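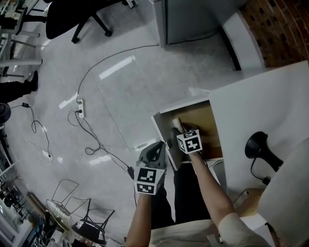 Figure 3. Reaching into an open drawer during a demonstration, as seen from the head camera. Both gloves carry a marker cube.

By Skye Urquhart and Boonsong Limsakul, Naltbridge
July

We use cookies to remember your reading preferences. Accept or manage.

4.2 Collecting the drawer demonstrations

We come now to the part of the work we enjoyed most, which was asking people to tidy things in and out of drawers while wearing our gloves. Each glove has a white cube fixed to it, printed with black-and-white patterns, and the head camera works out where the hand is from whichever faces of the cube it can see. Figure 3 shows why drawers make such a good test. The right hand has gone inside and taken hold of a small white cylindrical object near the back, with its cube still in view, while the left waits just by the front edge.

We recorded 716 demonstrations in all, and kept 500 of them for training after Elspeth Nisbet had patiently gone through the lot. Most of those we set aside had long stretches in which a drawer side hid one of the cubes – a trouble we had rather expected, though we had hoped for less of it. A further 100 were held back for testing, and the remainder were dropped.

Where a cube is lost for a moment, we fill the gap by drawing a smooth path between the last good reading and the next. Struan Leckie tried a cleverer method on the Zesuscombe recordings and found it gave almost the same paths, so we have kept the simple one. Finger positions are read from the glove itself and need no view of the cube, and we pass them to the learning step unchanged – the two streams are matched by their time stamps, as set out in Section 3.

Last updated: Wednesday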